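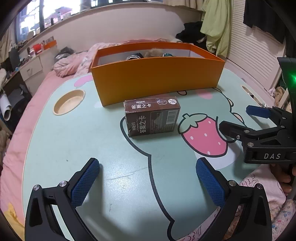
A boxed pack of 答案之卡 ("cards of answers") in clear wrap

How to make your own deck of answer cards

Aiman Santoso, 23 Dec 2020

An answer deck is simple to use. You ask a question out loud or in your head, shuffle, and draw one card. The card has a short reply on it, such as "Wait until spring" or "Ask someone older". There are no suits and no score. You can buy them ready made, but a home-made deck can be written for the people who will use it, and it makes a decent present.

My first one had 136 cards, which was too many to shuffle. I now make them smaller. The steps are the same for any size.

What you need

White or cream card, thin enough to go through your printer
A sheet of patterned paper or a plain coloured design for the backs
A steel ruler and a craft knife, or a paper trimmer
A cutting mat
A corner punch, 3 mm radius
A tuck box, tin or small bag to keep the deck in
Scrap paper and a pencil

Step 1: Write the answers

Start on scrap paper and write more than you need. Every answer has to work with almost any question, and this is harder than it sounds. "Blue" is no use to anyone asking whether to change jobs. "Yes, but tell them first" will do for most things.

Keep each one under eight words. Mix clear answers (yes, no, not today) with ones that need some thought. I aim for a third of each deck to be plain yes or no of some kind. If the balance goes too far the other way, people get bored of being told to look within.

Leave out anything about health, money or death. It can land badly, and you will not be there to smooth it over. The same goes for private jokes if the deck is going to be used by visitors.

When the list is done, read it aloud with a few real questions. I use these:

Should I go tonight?
Will they write back?
What should I do about the fence?

Cross out every answer that makes no sense with two of the three. I wrote a list for my cousin's family in Dutcombe and lost 21 lines at this stage, mostly ones I had been pleased with.

Step 2: Lay out the page

Any word processor with a table tool will do. Set the page to A4 with narrow margins and draw a table of three columns and three rows, with each cell 63 mm wide and 88 mm tall. That gives nine cards to a sheet in the usual playing card size. Check your printer's smallest margin before you go any further, as the table only just fits.

Centre the text both ways in each cell. Choose one typeface and stick with it. I use 14 point for the longest answer and leave every other card at the same size, so that they look like a set.

If you want the title of the deck on each card, put it small at the foot. Sulastri Sumampouw, who made a bilingual deck for her Pendik evening class, put Turkish at the top and English below in grey. That worked well, though her grey was rather pale the first time and she had to print the lot again.

For the backs, make a second page with the same table and fill every cell with the same pattern. A pattern that looks the same either way up is best. Scanned patterned paper is fine; set the scanner to 600 dpi if the design has fine lines in it.

Step 3: Print

Print one sheet of fronts on ordinary paper and hold it to the window with a sheet of backs. If the lines do not match, move the back table a little and try again. Most home printers are out by a millimetre or so. A pattern that runs over the edges of the cells hides this.

Then print the fronts on card, leave them to dry, turn the stack over and print the backs. Feed the sheets one at a time if your printer pulls in two. Let everything lie flat for an hour.

Step 4: Cut

Cut the long strips first, then cut each strip into cards. Hold the ruler down firmly and make two or three light strokes with the knife instead of one hard one. Change the blade when the edges start to look furry.

Punch the corners last. Push each card right into the punch before you press, or the curve comes out lopsided.

Step 5: Try the deck

Shuffle it and deal it face down, then spread the cards about. Look for any you could pick out from the back by a mark, a bent corner or a crooked cut. Those need doing again.

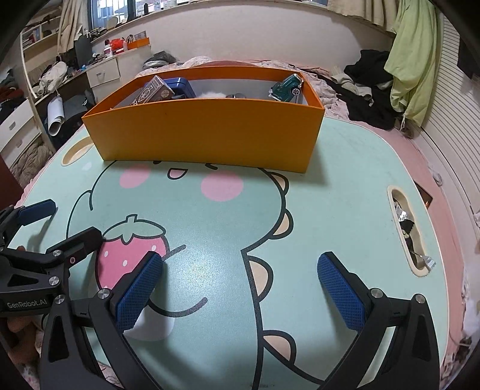 Next, let somebody else draw from it, and do not explain the cards as they go. If they have to ask what an answer means, change the wording. Children of seven or eight are good at this and will tell you straight away which ones are dull. Younger ones tend to want the same card every time.

Keep a few blanks cut to size with the backs printed. You will think of better answers later, and a card added from a new batch never quite matches.

Step 6: Box it

A tuck box can be made from the same card as the deck. Measure the height of the stack when it is pressed lightly, then add 2 mm. Measure the width and length of one card and add 2 mm to each of those as well. Draw the net, score the folds with the back of the knife and glue the side flap. Leave it under a book overnight.

I put the title on the top and the front, so the box can be read lying down or standing on a shelf. A slip of paper inside with the rules is handy. Mine says:

Ask one question. Shuffle until you feel like stopping. Take the top card. You may not ask the same thing twice in one evening.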